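Call for participants: do tidy-home methods do anything?

Vakodari is looking for 289 households to take part in a plain trial of decluttering advice. The trial begins in July. Read the whole page before you apply, including the dull parts, as most of the people who dropped out of our last trial told us they had skipped them.

Why we are doing this

There is a great deal of advice about owning less. You can buy it as a book, a course, a set of labelled boxes or a weekend away. It promises calmer mornings, better sleep, more money and nicer children. We have spent a good part of the past year reading what is offered as proof, and we are not impressed. Most of it is testimonials. Some of it is surveys sent to people who had just paid for a course, which is a poor moment to ask anybody whether the course was any good. Hardly any of it checks the same home again six months later.

We don't start from the view that it is all rubbish. Some of us keep tidy homes and like them that way. But liking a tidy room is one thing and being told that it will mend your marriage is another, and we would like to see somebody test the larger claims on ordinary people who aren't being charged for it.

What we are testing

Two methods, and one group that does nothing special.

The first is the Venberg method. You take one type of belonging at a time, gather every one you own into a single heap, and go through it in one sitting. Supporters say the heap is the point, as it shocks you. We have our doubts about shock as a lasting thing.

The second is the Divasell method, which is slower. You remove a few items each day and keep a list. There is a good deal of talk in the Divasell handbook about "listening to the shelf". You won't be asked to listen to any shelves. We have stripped the handbook down to the instructions and left out the rest.

The third group carries on as usual and fills in the same forms as everybody else. Please don't apply if you would be put out to land in this group. A computer draws the groups and we can't move you, however nicely you ask. People in the third group are given both sets of instructions at the end, to use or bin.

Who we want

Adults who run a home, alone or with others. Renters and owners are equally welcome. Flats, houses, boats and single rooms are all fine so long as you have lived there since at least the start of the year and don't expect to move before the trial ends.

We particularly want people who haven't tried either method. If you have read a book on the subject and done nothing about it, that counts as not having tried.

We would also like to hear from people who think this whole business is silly. Trials of this kind tend to fill up with the keen, and the keen will find a benefit in anything.

Who we can't take

People who sell decluttering services, storage or shelving, or who live with someone who does.

People who are clearing a home after a death. The forms ask about belongings in a brisk way that we think would be unkind, and we haven't found a better wording.

People who have been told by a doctor or nurse that they have a hoarding problem. The trial isn't treatment and nobody running it is trained to give any. Please speak to your surgery instead.

Anyone under 18.

What you will do

At the start you fill in a long form. It covers your home, your sleep, what you spend on household goods, how often you lose things and how often you argue about it. It is tedious and you may save it and come back.

You then get your instructions by post, on paper. We chose paper after a long and rather bad-tempered discussion and we are sticking to it.

For the next eight weeks you follow your method, or don't, and send us a short form once a week. The form has a box for "I did nothing this week". Use it. We would far sooner have a true nothing than a polite fib, and in the last trial we were fairly sure that we got a lot of polite fibs.

Six months after that we write to you once more with the long form. This last one matters most and it is the one people forget.
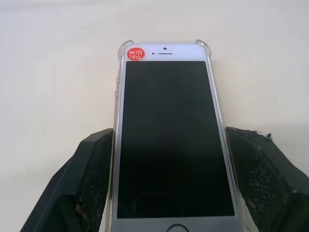 The drawer of old electricals is where both methods tend to come unstuck, and it has its own page in the weekly form. Clothes are easy by comparison. You try on the shirt, it doesn't fit, out it goes. But people keep old chargers, dead cameras and leads for things they no longer own, and when asked why, they say "just in case" and can't name the case. Handsets are the worst of the lot. A white phone of the older sort with a proper home button, still in its clear case with the thick corners, looks far too good to part with, and so it stays. Neither Venberg nor Divasell has much to say about this beyond telling you to be brave. We want to know what people do in practice, so for each item of this kind you will tick one of four boxes: kept and used, kept and not used, passed on, or taken to a recycling point. Please don't send us the items. Please also wipe anything with your details on it before it leaves the house, whichever group you are in.

What we won't ask for

We won't visit. We won't ask for pictures of your rooms, before or after. Before-and-after pictures are the favourite evidence of this trade and we think they are next to worthless, as any room looks better when someone has opened the curtains and moved the laundry. A friend with an hour to spare could do the same.

We won't ask what you earn. We do ask what you spend on replacing things you threw out and then needed, and we would be grateful if you kept the receipts, or at least wrote the sums down when you spent them.

We won't ask you to get rid of anything that belongs to somebody else. If you share a home, the instructions cover your own things and whatever is held in common, and the second of these only with agreement all round.

Money

Each household that sends in the first long form and at least six of the eight weekly forms will get a gift voucher. A second voucher, worth twice as much, follows the final form. We have put the bigger payment at the end on purpose, for the reason given above. The amounts are printed on the consent sheet.

You may drop out whenever you like without saying why, and you keep anything already paid.

We don't pay for storage boxes, skips or trips to the tip. Neither method needs boxes, whatever the shops may say.

Who is paying for it

You should ask this of any study and too few people do. The cost is met from Vakodari's own funds, which come from its members' yearly fees. Schnyder, which makes shelving, offered to supply prizes in return for its name on the forms. We said no. The publishers of the Venberg and Divasell handbooks know that the trial is happening and have no say in how it is run or in what we print at the end. One of them was pleasant about it.

We will publish the result whichever way it falls. If it turns out dull, with no difference between the three groups, we will publish that at the same length and in the same place. We half expect it.

Your details

Your name and address are kept apart from your answers and are deleted once the last voucher has gone out. The answers themselves are kept with a number on them. We don't sell or lend lists. If you write something in the comments box that could point to you or to a neighbour, we take it out before anyone else reads it.

How to apply

Write to us by post or use the form on this site. In either case tell us the following, and please keep it under 700 words, as last time we had a few that ran to several pages:

what sort of home you live in and how many people share it

whether you have tried any decluttering method before, and which

whether you think it is likely to do you any good

The last question isn't a trap. We need a spread of opinion and at present we have too many believers.

Applications close at noon on the last day of June. We reply to everyone, including those we can't take, though it may be a couple of weeks before you hear. Places are shared out by type of home, so a quick application doesn't improve your chances and neither does a second one. If you live in a shared house or a single room your chances are rather better, as we are short of both.

Forms in large print can be had on request, and the weekly form can be done over the telephone with a member of our staff if you find writing hard. Say so when you apply and tell us what time of day suits you.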